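Workshop notebook, May — Kestero arm on loan from Vidmar, second look

Started 2 in the afternoon, bench cleared and reset after lunch.
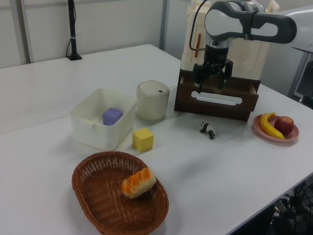

I promised Benvinda Bragança I'd put down my impressions of the Kestero package while they were fresh, before the Cesteddale people ring to ask whether we're buying, so forgive me if this wanders a bit. Vidmar's offer covers the arm, the gripper, the teaching software and a year of telephone support. The support I'd happily pay for on its own, the woman on the line was so patient with me over the licence file on my first morning!

Drawers are what I care most about, as Hosberg want something that can open one, put a thing away and shut it again without a person standing over it. I've been using the little brown wooden unit with the long white handle. Coming straight down with two fingers is a fussy business when the handle is fixed horizontally, and I spent a good while nudging the approach height in the software, 2 mm at a time. The step buttons are lovely and clear. The undo is less lovely — it takes you back to the last saved pose, and if you saved an hour ago, well, back you go.

The soft things are the foam cubes, yellow and purple, and I'd like those done in both grip settings. For the harder shapes I've kept to the toy apple and banana on the pink plate, plus the bread roll in the wicker basket. I do want a proper go at the basket, as its rim is a fair test of whether the planner respects an edge you've drawn for it. The panda is on the list too (Benvinda's idea, and a good one, all those legs).

Grip force is on a slider from nought to 100. I've put 35 down as our starting value for foam and will write any changes next to it.

Price: the quote says 900 a month on the rental plan, with training extra. I think training ought to be in, and I shall say so, nicely. The manual is decent up to section 11, where it starts assuming you have the older controller.

To do: ask Vidmar about spare fingertips, save poses more often (me!), and send Benvinda the drawer settings before she goes home.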